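Home | Diary | Garden | About

August 25, 2022

4 min read

I have been promising myself a proper laundry day ever since we came back from Prelbridge, and today I finally gave in and had one, if you can call it laundry when most of the afternoon went on sitting down and thinking about it. The heat has let up a little. I had the window open from breakfast on and could hear somebody's radio two yards over, playing the kind of slow songs my mother used to iron to, and I suppose that put me in the mood.

The washer still pleases me, I have to admit. It is silver, with the round door in front, and it lives in the corner between the two lavender-gray partitions, on the striped carpet that everyone told me was a mistake in a laundry corner (they may yet be right, but I like it under my feet in the morning). I haven't even peeled the energy label off the front. I keep meaning to, and then I think about the sticky patch it will leave behind and go make coffee.

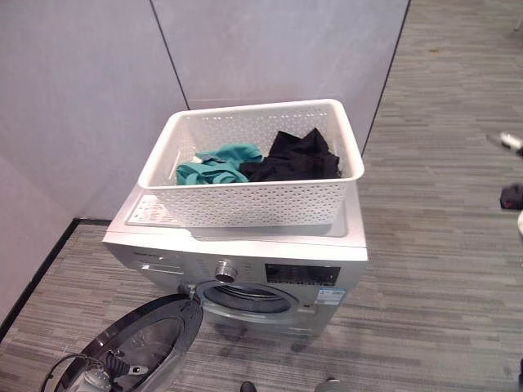
I have gotten into the habit of leaving the door wide open between loads. My aunt swore by it and I swear by it now, after that dreadful week in March when every towel in the house smelled like a pond and I ran the same load over and over, getting crosser each time. I never did find out for certain what was wrong. I cleaned the rubber, I cleaned the little drawer, I wrote a long letter to the store in Honinside and then didn't mail it, and one morning the smell was simply gone. The letter is still in the kitchen drawer with the batteries. It ran to 1059 words, which I know only from the corner of the computer screen, and I was proud of every one of them!

Anyway, the teal thing and the black thing. Those were the two I had set aside, the ones I don't like to throw in with the jeans and the dish towels. The teal is such a good color, a real duck-pond green, and I have a fear of losing it. I once had a blouse in almost that same shade, bought on the Ouazzani trip from a shop with a blue door, and I wore it for 14 summers until the collar went. I can't say I ever treated it with much care, so perhaps all this fussing is a way of making it up to that blouse. The black is less romantic. Black goes gray on me whatever I do, a bit more every year, and I have stopped taking it personally.

I did do the thing of getting my face right down into the cloth to look at it. My eyes are not what they were, and by the window you can see the nap of a fabric in a way you can't under the lamp. There is something very restful about that. I stayed down there longer than I needed to, like a child in a coat closet at a party.

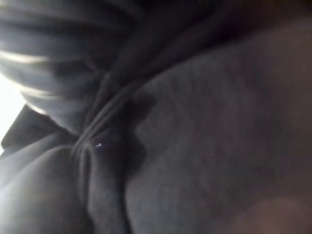
Gray cloth, very close up, all soft folds and shadow.

It made me think of the old blanket from Devia, the one that went to my sister. I should ask for it back. I won't, of course, she has had it 22 years and the dog sleeps on it, but I might ask to borrow it in the winter.

The basket is nothing special, white plastic with little holes all over the sides, and I have come to love it more than the wicker one, which snagged everything I owned. You can rinse it under the outside tap. It has a good thick rim to get hold of as well, and my hands are grateful for that on the days when they ache. I like it best on the light wood board, where it sits low and steady and I can look straight down into it and see what I've got.

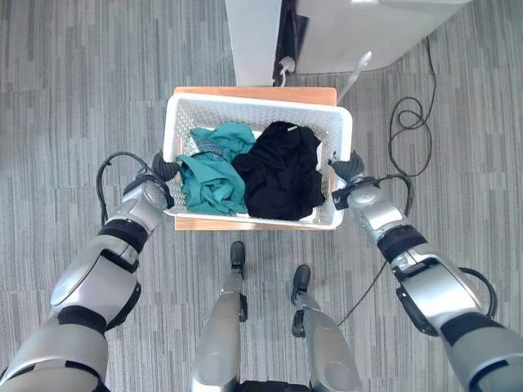

I noticed the bit of gray-blue plaid again, up by the teal, and it set me wondering whether I still have that plaid skirt in the hall closet or whether it went in the big clear-out. I went and looked. It was not there, but I found my good gloves and a library book I had already paid for, so the trip was not wasted.

Supper was eggs and the last of the tomatoes. Tomorrow the sheets, if it stays dry, and I must remember to buy clothespins, the wooden kind with the strong spring.

We use cookies to remember your settings. Accept | Decline

Older entry | Newer entry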